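# Marking out a grid for a board game table: which tape?

**wuritz_dice**

I'm running a games day at our hall in December and want to mark a big grid for a home-made trading game (it's called Okero, my cousins and I have been tinkering with it for years). Thirty players at most, several tables pushed together. The squares need to be large enough to hold a stack of cards and a few tokens, and the lines have to come off afterwards without taking the varnish with them. Masking tape left a horrible gum on the last lot of tables. What do people use? And do I tape straight on to the table or cover it first?

---

**Alcantara**

Ooh, I love this sort of job! Cover it first, every time. Brown paper off a roll, pulled tight and fixed underneath, then blue painter's tape on top. When you've finished you lift the whole lot away in one go, and you can write prices and place names straight on the paper with a marker. We did a harbour game like this in Stadton and people were still adding little islands at teatime.

Do the two longest lines first and then run the short ones across. Leave the tape slightly overlong at the ends and trim later.
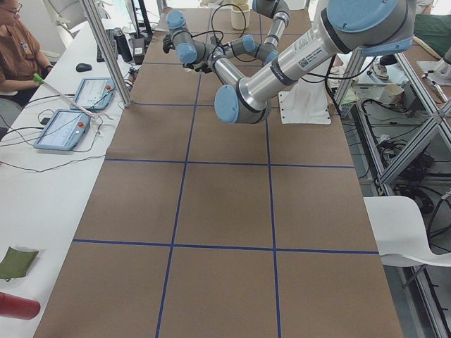
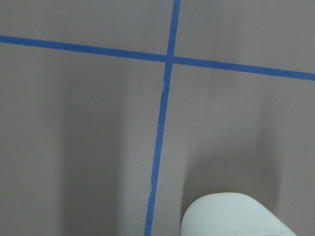

### Getting the lines straight

A chalk line is brilliant for this if you can borrow one. Otherwise measure in from the same edge at both ends, make a pencil tick, and lay the tape in one pull with somebody holding the far end. Don't stretch it! Stretched tape creeps back overnight and your corners wander. If a square comes out a bit wonky, leave it, players really don't mind.

Buy 2 rolls. I ran out halfway across a table once and the shop had shut.

---

**okero_fan_11**

tape is fine but check the width, the thin stuff is hard to see from the far end of the table. also brown paper tears if someone puts a wet mug on it

---

**wuritz_dice**

Thank you both, paper and blue tape it is! I'll ban mugs from the tables and go for the wider roll. Will try a small one at home first.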